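## 4. The Open Day in Broltwood

### 4.1 Purpose and setting

The open day was planned as a part of the study and not as publicity for it. In the earlier sections we reported how trained operators work with the hand-held grippers when they know the tasks well. We wanted to learn also how people behave who see the tool for the first time, which questions they ask, and at which moment they lose interest. For this reason we invited residents of Broltwood to visit us on a Thursday in August, between two o'clock and half past six in the afternoon. The invitation was placed in the Lonholm library and in the bakery next to it. It promised a demonstration of household work and a chance to try the grippers for oneself.

We received 23 visitors. The youngest was a school pupil who came with her grandmother, and the oldest told us that he had repaired sewing machines for most of his life. No visitor had held a gripper of this kind before. Eleven of them agreed to record at least one task, and the others preferred to watch and to talk. We consider both groups as participants, and we took notes on the conversations of both.

### 4.2 Procedure

Each visit began with a short talk by the second author, who explained that the recordings are used to teach a robot arm how to handle cloth. After this the visitors watched one complete demonstration. Then they could choose among three tasks: folding a towel, putting socks in pairs, or handling a T-shirt. The tasks were ordered from easy to difficult in our opinion, but we did not tell this order to the visitors, because we wished to see what they would choose without advice.

The demonstration with the T-shirt took the longest time and caused the most discussion. The operator must grip the cloth at two separate points and keep some tension between them, otherwise the sleeves fall under the body of the shirt and the fold must be started again. Figure 4 shows the handling of a T-shirt on a bed, with a gripper at each of the two stretched corners. The yellow fingers close only at their tips on the cloth, so the choice of the gripping point matters more than the force.

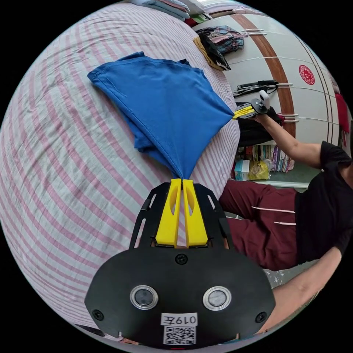
**Figure 4.** Two-handed handling of a T-shirt with hand-held grippers.

Songül Akgül remarked that she would never take a shirt by the corners at home, and that she lays her hand flat under the cloth and lets it fall over her fingers. She asked whether the robot would learn a way of folding that no person uses. We found this question important and we return to it in Section 5. Two fingers which open and close cannot do what a flat hand does, and the recordings contain therefore a style of work that is already changed by the tool. Several visitors said something similar in other words, but she was the first to say it so directly.

### 4.3 Observations

The visitors who recorded a task needed very different amounts of time to become comfortable. Some of them held the grippers stiffly and far from the body during the first attempt and relaxed at the second. Others were relaxed from the beginning but moved too fast, so that the cloth slipped away. The sewing machine repairer was the slowest and the most exact. He stopped before every grip, looked at the seam, and only then closed the fingers.

We had expected that most people would choose the towel. In fact the T-shirt was chosen most often, which several visitors explained by saying that they fold one every day and were curious if they could still do it. The socks were almost ignored. When we asked for the reason, the pupil answered that her socks never have a partner anyway.

A further observation concerns talking. Our trained operators work in silence. The visitors spoke during the whole recording, to us, to each other, and sometimes to the cloth. We do not know yet if this has an influence on the movements. The pauses in their recordings are longer and more frequent, and many of them fall together with a sentence.

### 4.4 Difficulties

The open day added up to 3 hours of usable material to a collection which contained 1,439 recordings before it. In size this is a modest addition. The material is also less regular, and the labeling took the team in Ativton longer than usual. Kane Quinlan proposed to leave out every recording with an interrupted fold. We decided against it, as the interruptions are exactly what the trained operators do not give us, but we marked these recordings so that they can be removed in later experiments.

A practical problem was the height of the working surface. The shorter visitors had to stretch, and the taller ones complained about their backs after a few minutes. For the second open day, planned in Royer, we will use a table that can be raised and lowered, and we will place a chair beside it for those who prefer to work sitting.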